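Terkach long-handled grass shears, after a full season

I bought the Terkach shears in March for cutting back the tussocks and sedges along our bottom fence. They cost 69 dollars, a fair bit more than the pair they replaced. I have 30 big clumps to get through, plus whatever has seeded itself in the gravel.

The blades came sharp and have stayed that way with one honing. They go through dead flower stems cleanly, even when I grab a thick handful. Damp leaves at the base of a clump are harder work and tend to fold between the blades. I now do that job after lunch, when the dew is gone.

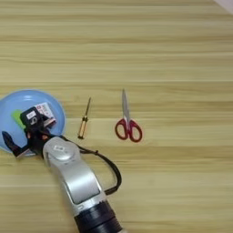
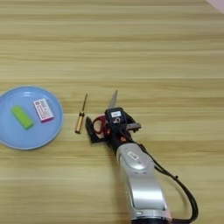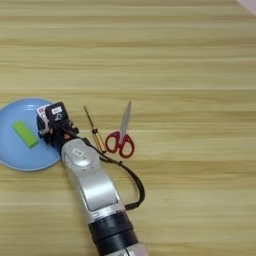 The handles are long enough that I can work standing up for most of a row. At 784 grams they are light for the size, but my forearms still know about it by the end. The grips are smooth and get slippery with wet gloves. I wrapped mine in cloth tape and that fixed it.

My main complaint is the pivot bolt. It works loose every few clumps and needs a wrench, so you end up carrying one. Mairéad Ó Riain at the Gematdale nursery put a lock nut on hers and has had no trouble. The nursery also sells the Mykhailiuk shears, which have a better bolt but shorter handles. I tried them on a flax and was bent double the whole time.

Don't use the Terkach on flax or anything woody. I nicked the lower blade on an old stump hidden in the leaves, and it took a file to get the edge back. Spare blades are sold in pairs only.

Four stars from me. I'd buy them again for grasses, with a lock nut in the same order.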